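Pinza de mano sobre una caja de cartón, en una sala de trabajo de dos niveles.

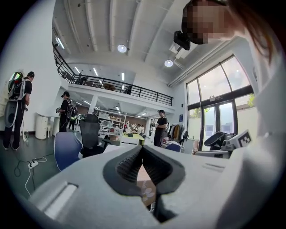

Los dedos de la pinza, en forma de V, con la cara interior estriada.

Valla pone a la venta su kit de pinza manual para grabar demostraciones

3 mar 2022

La empresa Valla ha abierto los pedidos de su kit de captura manual, un conjunto pensado para equipos que necesitan registrar tareas de manipulación sin ocupar un brazo robótico durante la grabación. El operario sujeta la pinza, hace la tarea con ella y el sistema guarda el vídeo y el movimiento para su uso posterior en el entrenamiento de robots.

El kit básico incluye la pinza, una cámara integrada, dos juegos de dedos de repuesto, el cargador y una licencia del programa de grabación, llamado Dukska. La cámara lleva una lente de gran angular que recoge a la vez los dedos y buena parte del entorno. Según la ficha técnica, la batería dura 4 horas y la memoria interna admite 70 tomas antes de volcar los datos al ordenador.

Los dedos se cambian sin herramientas. Valla ofrece por ahora una versión estriada, para cajas y envases, y otra lisa, para piezas pequeñas. La versión para textiles queda pendiente y el fabricante la sitúa en julio.

El servicio de puesta en marcha corre a cargo de Prevmont, distribuidor del producto. Consiste en una jornada de formación en las instalaciones del cliente, con calibración de cada unidad y una revisión de las primeras grabaciones. Se contrata aparte y es obligatorio en los pedidos de 16 unidades o más. Los pedidos menores reciben un manual y acceso a las sesiones en línea.

Mathur, que trabaja en el embalaje de pedidos para comercio electrónico, ha tenido el kit en pruebas antes del lanzamiento. En su valoración destaca el agarre sobre cartón y la rapidez con la que el personal nuevo empieza a grabar. También anota dos inconvenientes: el peso se nota en la muñeca en las sesiones largas y el programa tarda demasiado en exportar los archivos. Valla ha respondido que el segundo punto se corregirá con una actualización gratuita – no ha dado fecha – y que para el primero estudia una correa de apoyo que se vendería como accesorio.

Dukska funciona en Windows y Linux. Permite etiquetar las tomas, descartar las fallidas y exportar en formatos abiertos. La licencia cubre un puesto y no caduca, aunque las actualizaciones solo están incluidas durante el primer año.

El plazo de entrega es de 30 días desde la confirmación del pedido. Quienes participaron en el programa de pruebas pueden cambiar su unidad por la definitiva pagando solo el transporte. Los precios se facilitan bajo solicitud, a través del formulario de Valla o directamente en Prevmont.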